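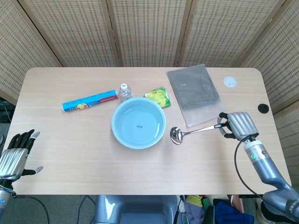 I have been learning to dye cloth with indigo since January and I am completely hooked! It started with one tired pillowcase and a library book, and now half my closet is some shade of blue. What got me was how little you need for the first steps. Before any cloth goes near the dye it has to be soaked right through in plain water, and a wide, shallow basin like the light blue one is perfect for that, with enough room to spread a scarf out flat and push the air bubbles from under it. I used to skip the soak (impatient, guilty) and every single piece came out with pale blotches where the dye couldn't get in.

My teacher in all this is Naa Amoah, who runs a Saturday class called Nadirside out of her garage. She has been dyeing for 32 years and she can tell from the smell alone if a vat is ready. I can't. To me it smells like a pond that somebody left cabbage in, and then on a good day it smells a little sweeter than that.

The part I love most is the color change. You pull the cloth out of the vat and it's a strange yellow-green, like new leaves, and then the air hits it and the blue comes creeping in from the edges while you stand there dripping on your shoes. I have seen it dozens of times and I still call my husband out to the yard to look - he has stopped bringing his coffee, he just waves from the door.

A few things I've picked up:

- Short dips, and lots of them. Three minutes under, then out to air, then back in.
- Move slowly. Splashing puts air in the vat and uses it up.
- Old cotton sheets take the color beautifully. The stiff new ones need a really good hot wash first.
- The blue you see wet is much darker than the blue you get.

That last one broke my heart over a tablecloth I'd promised to Senyo Aidoo for his new apartment. It looked like midnight on the line and dried to the color of old jeans. Back in it went for four more dips, and now it's gorgeous, with one odd stripe down the side where I had a clothespin in the wrong place. He says he likes the stripe!

Next I want to try folding and clamping. Naa uses little squares of scrap wood and whatever clamps she has lying around, and she gets these crisp white windows all across the cloth. Mine will probably be wobbly. I've got a stack of napkins cut and hemmed, and the vat should be ready again by the weekend if the garage stays warm enough.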